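Dear Mr. Greenberg,

please find below our progress report on the small storage project, for the period ending in October. I have tried to follow the order of headings which your office sent to us. Where I had nothing new to say under a heading, I have left it out. The money part is at the end, and the receipts will come in a separate envelope from our bookkeeper.

# Small Storage for Small Homes: second progress report

Prepared by the workshop at Willach for the Colex household fund

## 1. What we promised for this period

In the first report we wrote that we would finish three pieces of work before winter:

- choose one cabinet form for the table, and stop making variants of it
- decide on the tray that goes together with the cabinet
- prepare the tidying course, with the printed sheets for the participants

The first and the second are done. The third is partly done, and I explain the delay in section 4.

For readers who did not see the first report, I repeat the purpose in a few words. Many people who come to our open workshop live in one or two rooms. Their table is used for eating, for writing, for sewing and for the homework of the children. Small things stay on it all day and then they are moved to a chair, and from the chair to the bed. We want to offer a small piece of furniture that stands on the table itself, together with a simple habit for using it. The furniture without the habit does not help very much. We learned this in the first year, when several households used their cabinet only as a place to put a plant.

## 2. The cabinet

We made several forms in spring. One had a door, one had open shelves, and one had three low drawers. The participants in Bristititz tried them at home for some weeks and told us their opinion by telephone or in person.

The door was not liked. It needs free space in front to open, and on a full table this space does not exist. The open shelves were liked at first, but dust was a complaint, and one mother said that everything on the shelf still looked like disorder to her, only higher. The three low drawers were too low for a cup or for a roll of tape standing up.

We have now decided for two drawers, one above the other, in light wood, with a flat top that remains usable. Each drawer has a black bar handle. We discussed the handles for longer than I would like to admit in a report. Mrs. Kang's group, which includes several people with weak or painful fingers, asked for a bar and against a knob. A bar can be pulled with two fingers or with the side of the hand. We accepted this and will not change it again.

The top is also part of the design. We recommend that one object only is kept there, for example a lamp or a clock. In the home trials the top filled up quickly when there was no rule for it.

Two questions about the cabinet are still open. The first is the sliding of the upper drawer, which in some of the trial pieces becomes hard when the heating season begins. Our carpenter wants to leave a little more space on both sides. The second is the feet. At present the cabinet stands directly on the table, and some households are afraid for the surface. We are testing thin felt against small cork dots. Felt is cheaper, but it collects crumbs.

## 3. The tray and the table exercise

The tray was an idea from the participants and was not in our application. I describe it in more detail for this reason.

During the home trials we saw that people opened the drawer, looked at the object in their hand, could not decide, and put it back on the table. They needed a place for things that are not decided yet. A tray gives this place. When the tray is full, it is time to sit down and decide. When it is empty, the work for the day is finished.

We looked at trays with high sides and at baskets. High sides hide the contents, and what is hidden stays there for weeks. The tray we have chosen is therefore flat, with rounded corners and a slim rim, in a pale color on which every object is easy to see. It can be wiped with a wet cloth.

The exercise in the course is built on these two pieces. The cabinet stands at the back of the table and the tray in front of it, near to the person. Small everyday items are laid out at the sides. The participant takes one item at a time and chooses between a drawer, the tray, and a place away from the table. Food is included on purpose, because in the homes we visited, fruit and small packages were always among the other things.

The instructor starts with the drawers closed and the tray empty. We use a dark tabletop for it, with a lemon on the left side of the tray and a red box on the right side. 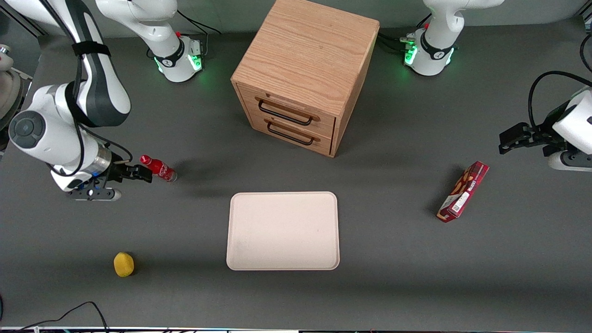 ## 4. The tidying course

The course has four evenings. We planned to hold the complete course once in this period, in the community room at Bristititz. We held the first two evenings. The other two had to be moved, as the room was needed for the heating repair and we could not find another one with enough tables. The new evenings are agreed with the house manager and will take place in the next period. All participants were informed by letter.

The first evening is about the table only. We do not speak about the wardrobe or the kitchen, even when people ask. In the first year we tried to cover the whole home in one evening, and people went away tired and, I believe, a little ashamed. Now they go home with one small task: to clear the table once before going to bed.

The second evening is about the drawers. The participants bring a bag with things from their own table, whatever they find there on Monday. We empty the bag into the tray, or next to it when the bag is big. Then they divide the things into those used daily, which belong in the upper drawer, and those used sometimes, which belong in the lower one. Many discussions come from this step. A couple from the upper floor could not agree where the scissors belong, and in the end they decided to own two pairs.

The evenings were calm and the mood was good. I was especially glad that some men came, who in the first year had sent their wives. The weak point was the length. After an hour and a half the attention was gone, and the last part, about keeping the habit, was too short. We will move this part to the beginning of the third evening.

### The printed sheets

The sheets for evenings one and two are finished and were used. We printed 500 copies of the first sheet. The text is in easy language with large letters. After the first evening we corrected one sentence, which was understood by several people as an instruction to throw away old letters. It now says clearly that letters and documents go into the lower drawer until there is time to read them.

The sheets for evenings three and four exist as a draft. Mrs. Kang is reading them now.

## 5. Home visits

The grant includes home visits to the trial households. We made 17 visits in this period. I made most of them together with our carpenter, so that small defects could be repaired at once.

What we found was mixed, and I want to report it as it is. In many homes the cabinet is in daily use and the table is easier to clear before meals. In some homes the lower drawer has become a place for everything that nobody wants to sort, and it does not close well any more. In a few homes the cabinet was moved from the table to the hallway, where it is used for keys and gloves. We first considered this a failure. After speaking with the families I think it is a good use, and I would like to mention it on the sheet as a possibility.

One request came up again and again: people want a small label or sign on the drawers. Our opinion in the workshop is divided. A label helps a family with several members, but it makes the piece look like an office. We will offer labels made of card that can be removed.

## 6. Money

The spending follows the plan with two differences.

| Item | Planned | Spent |
|---|---|---|
| Wood and fittings | 1,000 | 1,000 |
| Trays | not planned | 500 |

The trays were paid from the amount reserved for the outside storage room, which we do not need any more. Mr. Greenberg, you agreed to this change by telephone, but I ask you kindly to confirm it also in writing, for our files.

The second difference is the rent for the community room. Two of the four evenings are not yet paid, as they were not held. This amount moves to the next period and is not lost.

## 7. Next period

- hold evenings three and four in Bristititz
- decide between felt and cork for the feet
- correct the fit of the upper drawer in the trial pieces
- print the remaining sheets after the comments of Mrs. Kang
- visit again those households where the lower drawer was too full

We would also be happy if someone from Colex could visit one of the evenings. It is not necessary to announce it long before. The room opens half an hour early, and there is tea.

With kind regards from the workshop at Willach

Attachments: sheet one (corrected), sheet two, list of home visits without names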